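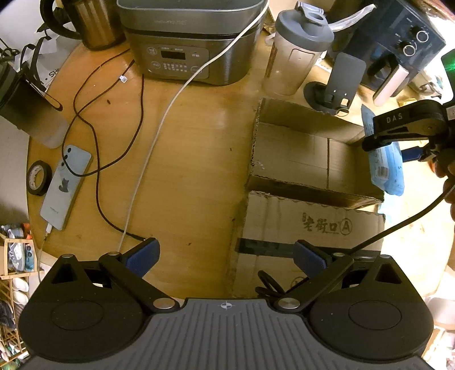 Open day at the Brollness repair rooms, July 1, 2018

We got there a little after two and paid nothing to go in. The rooms are over the old Manolakis bakery, up a narrow stair, and more than 250 people had signed the book before us. Most of the visitors went to the front room, where lamps and radios were being mended.

The back room was quieter and had the kitchen things. On a round wooden table were a steel multi-cooker with a grey lid, its buttons marked in Chinese, and an electric kettle. Cables ran all over the tabletop, a long white one across the cooker lid and a braided one in loops, and a roll of black tape lay by a phone with a cat sticker on its case.

We asked about our own kettle, which cuts out early. A new switch would be 7 pounds and a wait of 2 weeks. We left it with them.

Tea was served downstairs until five. The 59 bus stops outside and goes back by Gokdale. The next open day is in the autumn.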